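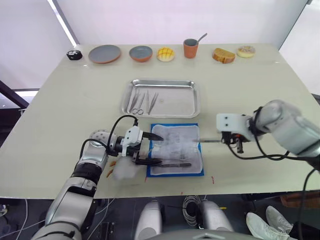
Reference > Tools and Trades > Hand Instruments > Instrument tray

Instrument tray

An instrument tray is a shallow, flat-bottomed metal dish used to keep small hand tools together while work is being done. It is found in clinics, dental offices, veterinary practices, school labs and training rooms. Most are rectangular and made of stainless steel. Small kidney-shaped dishes serve a related purpose but are usually treated separately.

We use cookies to remember your reading settings. Accept / Manage choices

Form

The rim is the part that varies most. A raised, rolled edge, as on the tray shown, stiffens the metal and leaves no sharp lip to catch a glove. Cheaper trays have a plain folded rim, which traps water at the corners. Lids are sold for some sizes. The Kastov pattern has a flat lid with a recessed handle; the older Nustov pattern has a domed one — the two do not interchange.

Usual contents

A basic practice tray holds tweezers and a pair of small scissors. The tray shown has three pairs of tweezers, laid at a slant, with the scissors beside them. A scalpel may be kept in the tray or set down apart from it; in the photograph it lies across the lower part of the blue pad in front.

Layout

Tools are laid roughly parallel so that one can be picked up without disturbing the next. Some teachers want all handles facing the user. Others allow a slant, which suits longer tools in a short tray. Part of the floor is often left clear for used pieces.

Practice pads

Trays are commonly paired with a pad for cutting or suturing practice. Pads may be covered with gauze or with a soft sheet that stands in for skin. Shona Partington's bench manual, Small Tools in Order, puts the pad directly in front of the tray and gives 50 minutes as the longest useful session for a beginner.

Care

Trays are washed by hand or machine and dried before stacking. Steel wool scratches the surface and should not be used. Spots left by hard water can be removed with a soft cloth and diluted vinegar.

See also: Kidney dish; Scalpel; Tweezers

Comments (3)

Jotbridge: The Nustov lid does fit a Kastov tray if you bend the tabs. I wouldn't do it twice.

Stevens: Partington's layout is on page 209, in case anyone else goes looking through the index for it.

mo_r: We stack ours 4 high with a towel between. Any more and they slide.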